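okay, gripper thread. I've been promising this since May and I finally have enough notes to say something useful. Two sets of fingers, two arms, one very patient white table.

Background for anyone new: I run a small two-arm bench setup and mostly do bin and tray work. Picking little retail boxes and tubes, putting them somewhere else, over and over. The arms are fine. The fingers have been my problem all year.

The contenders are the Drondow fingers (stiff, narrow, come with a bag of tips) and the Edstead ones (a bit of flex, wider pad, cost more than I wanted to admit to my spouse). Same controller for both, same speed, same grip force to start.

I ran 1094 picks total. Yes I logged them all. No I did not enjoy the spreadsheet.

First thing I learned: almost none of my failures were the grip itself. They were the approach. Small cardboard boxes standing on end are basically dominoes, and if one finger touches down a hair early the box goes over and takes its neighbor with it.

Drondow on upright boxes: really good! The narrow fingers slide into the gap between two boxes without bumping either one. I got pretty spoiled by this.

Edstead on upright boxes: okay when there's room. When the boxes are close together that wide pad wants to shove everything sideways. I ended up coming in from a corner on tight ones, which works but adds a second or so to every pick and makes the motion look kind of sneaky.

BUT. Tubes. Cosmetic tubes are the worst objects in the world. They're round at one end and flat at the other and they squish in between. Stiff fingers pinch the flat end and the whole thing pivots like a pendulum. The Edstead flex just sort of hugs it. Night and day. 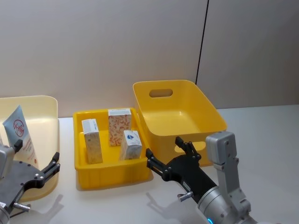 Boxes up in the yellow tray, both arms in close, tube waiting its turn on the left.

The bins matter more than I expected too. The shallow tray is a dream because the arm can come in low from the side. The deep bin makes you go in from the top, and suddenly the gripper body is what you're worrying about, way more than the fingers. I clipped the rim 3 times in one evening with the right arm, all with the same lazy wrist angle.

Fix for that was boring: I added a waypoint straight above the bin and made the wrist line up there before it's allowed to go down. Zero rim hits after that. Should have done it on day one.

Okay, cameras, because I know someone's going to ask. I tried the overhead view alone, then overhead plus wrist. With overhead alone, the gripper hides the thing you're grabbing right at the moment you care. Wrist camera helps a ton for the last couple of inches. For everything before that I barely used it.

Also! See-through bins are a pain for depth. The cream-yellow one gives me garbage along the walls, like the bin has a fuzzy ghost wall floating inside it. The opaque yellow one reads clean. If you're buying bins for this kind of work, buy solid ones and save yourself the filtering.

Controller stuff, quick version. I've been on Anton for a while and switched one arm over to Han for two weeks to compare. Han feels smoother when I'm jogging by hand, and the force readout is easier to trust. Anton recovers from a fault way faster — one button and you're moving again. Han makes you re-home, and I said some words about that.

I'm keeping Anton on both for now. If Han ever lets me skip the re-home I'd switch tomorrow.

Somebody asked about tip wear in my replies last time. The Drondow tips started looking shiny at the ends pretty early, and I swapped them after 102 picks just to see if it made a difference. It did, a little, mostly on glossy boxes. The Edstead pads still look okay but they collect lint like crazy. I wipe them down every session with a damp cloth.

One gotcha with the Edstead: the flex means your finger position isn't quite where the controller thinks it is once you're squeezing. Doesn't matter for picking. Matters a lot for placing, if you want the box to stay standing when you let go. I open them slower now, and I pause for a beat before backing out.

So where did I land? Drondow on the right arm for boxes, Edstead on the left for tubes and anything squishy. Mixed setup. It bugs me a little that they don't match but the numbers are better than either pair alone, so I'm leaving it.

Next up is handing a box from one arm to the other in midair. I've tried it a few times with both grippers and so far the floor is winning. More when I have something that isn't embarrassing.

Oh and if anyone has a good source for replacement Drondow tips that doesn't take a month to ship, please tell me. I'm on my last bag.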